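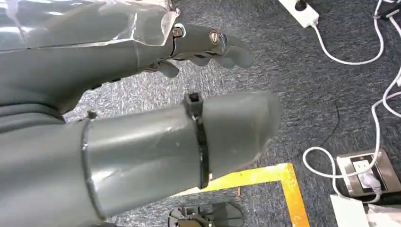 How long should the chanterelles soak before they go in the broth?
Thirteen minutes in warm water, then strain the liquid through a coffee filter and keep every drop.

6 Jul 2019

OK, dried mushroom broth, third go. I used the Donelmont chanterelles this time (the 80 g bag, not the big one) and they're so much better than the Grarker ones we were using back in May, which always had grit in them no matter how many times I rinsed. These smell like apricots – really! I opened the bag and just stood there sniffing it.

Put all 80 g in 1210 ml of water, soaking liquid included, with one onion cut in half and burned black on the cut side. No garlic. Kept it just under a simmer and ended up with almost 210 ml less than I started with, so if you're making this for the noodle bowls, top it up before you salt it. I forgot, and the first cup was way too salty.

Tried a splash of the Brustik cider vinegar at the end. Half a teaspoon per bowl is nice, a whole one takes over and all you get is vinegar. The soy sauce can probably go, or wait until the bowl is on the table.

The soaked mushrooms are still chewy after all that, so I chopped them small and fried them in butter until the edges went brown (ate most of them out of the pan, sorry).

Still to do: same thing with half the onion, and see how it freezes. Two jars are in the fridge on the bottom shelf, please leave the one with the blue lid alone.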